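Skip to content Home Journals Current issue Archive Submit Log in

We use cookies to improve your visit. Accept all | Manage settings

4. Snacks eaten between meals by shift workers

4.1 What was bought and when

Workers at the Neren and Akness depots filled in food diaries over two working weeks. Of the 2,551 entries returned, 1,789 named a packaged snack eaten outside a meal break. Bars of all kinds were the largest group at Neren, where the canteen shuts before the night shift starts. At Akness, which keeps a hot counter open until the early morning, crisps and fruit came ahead of them.

Most bars were bought one at a time from a counter display. A smaller share came out of multipacks brought from home, and these were eaten earlier in the shift. We did not ask about price, though several diaries mention it in the margin. 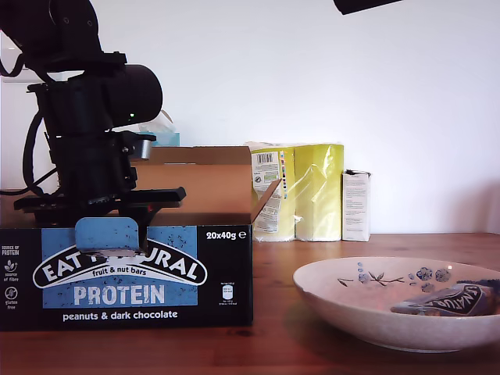
Tihomir Obradović objected, on reading a draft of this section, that a diary filled in at the end of a shift will miss whatever was eaten while walking between bays, and that night staff forget more than day staff do. We accept the point. The night figures should be read as a lower limit — the day figures are probably closer to the truth.

4.2 Hunger and habit

Each entry had a space for the reason. "Hungry" was the most common answer on days, but on nights it fell behind "to keep going" and "it was there". The last of these turned up mostly where snacks were kept within sight of the workstation. Gajewski found the same thing among hospital porters, using a shorter diary and a much smaller group.

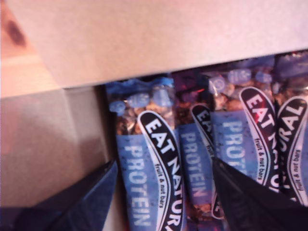 Figure 3. Eat Natural protein bars upright in a cardboard box.

Protein bars were treated differently from other bars. People tended to write them down as food and to leave out the meal that would have followed. Roughly 60 of the diaries show this at least once, nearly all of them from the night shift. Whether the missed meal was made up later at home cannot be told from our data, as the diary stopped when the worker clocked off.

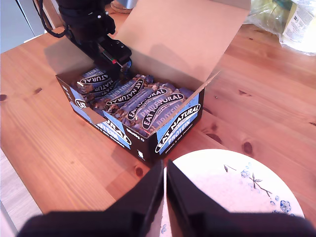

The Thursday entries need a separate word. Thursday is delivery day at Neren, breaks are shorter, and entries made after midnight are few. We kept them in the totals but left them out of the comparison by hour given in Section 5. Diaries were coded with the Nonar scheme, and unclear entries were read again by a second coder.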